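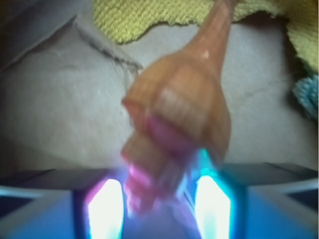
Help wanted for the packing of the Mendes shell collection

Hemolero, Pellutthorpe
Paid, part-time, short contract
Two places open

We are looking for two people with patient hands. Last autumn our small natural history house received the shell collection of the Mendes family, and now it must be cleaned, listed and packed for its move to the new study room in Kitetau. The collection came to us in 28 drawers. Some of the shells have old paper labels, some have only a number in ink, and many have nothing at all. It is quiet work and it goes slowly.

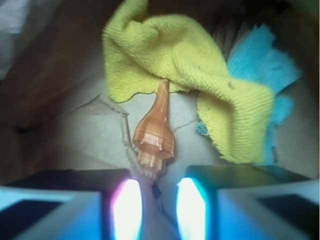 Olga Sequeira
Keeper of Collections, Hemolero

I have worked with shells for a long time and I still like to take a new one out of the drawer. A long spiral one like this, orange-brown, with a smooth body and small pale knobs along the steps of the spire, is for me the most beautiful kind in the collection. It is also the kind that suffers most when it is packed badly. The narrow end can break with very little pressure, and the knobs rub against everything. So please do not think of this job as putting things in boxes. The biggest part of it is looking.

What you will do

You will take the shells one by one from the drawer and clean them with a soft brush or a dry cloth. We do not use water and we do not use oil, even if the shell looks dull. You will compare each one with the old notebook of the family, and write the number, the size and any damage on a card. If there is a crack or a missing tip, you describe it in plain words. Knowledge of the Latin names is not necessary — Xuân Trịnh makes the identifications, and she sits in the same room.

After this comes the packing. Small shells go in lidded boxes with tissue. Larger ones are wrapped in cloth and put in paper bags, and the bags are placed upright in crates. We ask you never to lift a shell by its lip or by its point, and to keep the card together with its shell at all times. A shell without its card makes more trouble for us than a broken one. 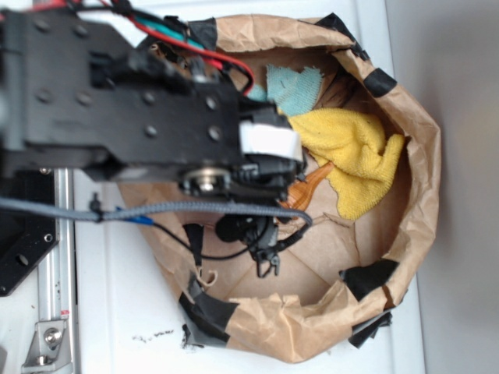 Brown paper bag with black tape on the rim and a yellow microfiber cloth inside.

The bags are simple kraft paper, folded outward at the top so that the hand can go in without touching the sides. The cloths can be used again, so we collect them at the end and wash them without softener. If you have a better way to do some part of this, we will be happy to hear it. The folded rim was the idea of a former helper.

Who we look for

You should be able to sit and concentrate for two hours at a time, with a break after. You should write clearly by hand. Good eyesight is needed, with glasses or without, and you should not mind dust. Experience in a museum, a library or an archive is welcome, but we also had very good people who came from sewing, from watch repair and from baking. English is the language of the cards. It does not have to be perfect, mine is also not.

We cannot take people under 18 for this work. The room is on the ground floor and there is no step at the door. The tables can be made higher or lower, and you can work standing if you prefer it.

What we offer

The work is paid by the hour, at the same rate for both places, and we send you the rate together with the invitation to the trial morning. The hours are mornings only. You can choose three or four mornings a week, but please keep the same ones during the contract. Coffee and tea are free and must stay in the kitchen. Aslak Nyberg will show you the brushes, the cards and the storage on your first day, and for the first week you will work beside him.

How to apply

Please write us a short letter, one page at most, and tell us about something you have done that needed patience. A list of schools and jobs is not required, although you may add it. Send it to Rui Cunha at the Hemolero office, or leave it in the letter box at the side entrance. Put "Shells" on the envelope or in the subject line.

We invite people for a trial morning in the order in which the letters come. The trial is paid also. You will clean and pack a few shells from our teaching drawer — these are common ones, so do not be nervous.

Questions about the building or the hours can go to Rui, and questions about the shells to me.

Posted February 11, 2026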